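Friday, November 22, 2019

Home late, shoes still on, writing this before I lose it. Today was the first day our group had the two-arm table to ourselves for a whole afternoon and I am so full of it that I ate dinner standing up.

So, the background, for when I read this in ten years and have forgotten. The project course puts every group on one kitchen chore, and ours is dishes. Our task is the rack: get a plate in, get a plate out, don't scrape it on the table, don't drop it. The group on the other table has folding, and I wouldn't trade with them for anything. Cloth is a nightmare. A plate at least stays the same shape while you think about it!

We named our program Skumville. It was supposed to be a placeholder from the first week, when we needed something to type in the box, and now it's on the sign-up sheet and in the slides and it is far too late. The folding group is called Bakilana and they have a logo. We do not have a logo.

I took the bus out to Perberg right after lunch and got there before the others, so I had the lab quiet for a bit. I love it like that. I sat down on the stool and just moved the left arm around by hand to feel how the joints go – the elbow is much looser than I had imagined from the drawings, and the wrist turns further than I can turn mine. I kept trying to copy it with my own arm and looked ridiculous, I'm sure.

Then everyone came in and we argued about grip. This is our big argument and has been for weeks. Half of us want the fingers to close on the two sides of a standing plate, and the other half want to pinch it at the top of the rim, one finger in front and one behind. I was a top-pincher until today. The trouble is that the plates stand so close together in the rack that a finger going in behind one plate has to find its way in front of the next, and our calibration is not good enough for that, not yet. Coming at it from the sides you don't need the gap at all. You need to be wide enough and you need to be centered, and those are things we know how to do. I said out loud that I had changed my mind and got a round of applause, which was nice and also a little insulting.

I copied a few of the camera pictures over to keep with this.
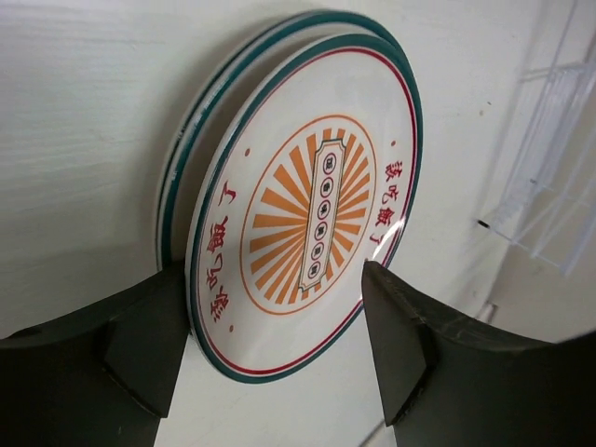
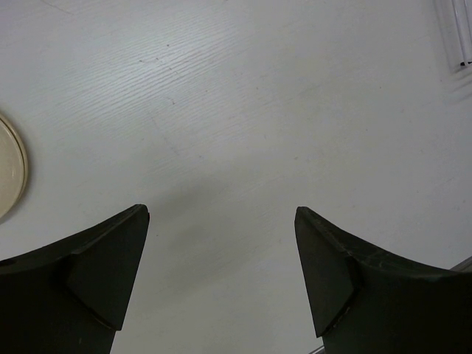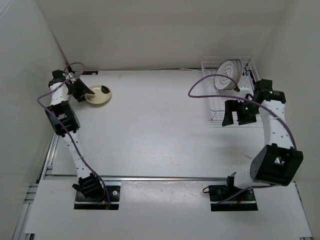 The rack table at Perberg, two views from the grippers and one of both arms at work.

I can't get over how pretty the plates are when you see them that close. Teal edge, then the thin red ring, and the orange sunburst in the middle. I had only ever thought of them as "the plate" in the code, a circle with a radius! The red writing goes along the rim on both sides, 該吃飯了, which means it's time to eat. I read it for the first time properly on the monitor, at four in the afternoon, on no lunch except a banana, and my stomach growled so loudly that the person next to me turned around.

The glaze is a real problem for us, though. There's a bright spot on the rim where the light hits it, and our edge finder loves bright spots. It will happily decide that the glare is the edge of the plate and aim for that. I spent a good hour on it. What helped in the end was turning down the exposure and looking for the teal band by its color, and throwing out anything too close to white. It's a hack and I'm proud of it. I'll have to write it up decently before April, when we present, and I already know which question we'll get: what happens with a plate that has no colored edge? I don't know! We'll buy one and find out.

The table is the other thing. It looks plain white from where we sit, but up close it has this fine grain in it that picks up the light, and a soft shadow falls right across it. The depth numbers get jumpy there. Someone suggested a cloth over the top and the whole room said no, because then we're the folding group.

I also got my turn at driving both arms together, and that was the best part of the day by a mile. One hand for the left, one for the right. It's like learning to pat your head and rub your belly. I kept looking at one gripper and forgetting the other existed. But there were a few moments where I stopped thinking about it and both sides just went where I wanted, and I laughed out loud.

We have roughly 3000 log lines from today to go through, and I said I'd take the first half over the weekend. I don't mind. I want to see if the bad grips line up with the glare, I have a feeling they do.

On the bus home I started sketching a softer fingertip on the back of the Sullimmont handout. The tips we use now are hard and already scuffed, and I wonder if a thin rubber pad would let us squeeze less. I could cut a pair from an old bike tube. Ask on Monday if we're allowed to glue things.

Also: bring real food next time. And the long ruler.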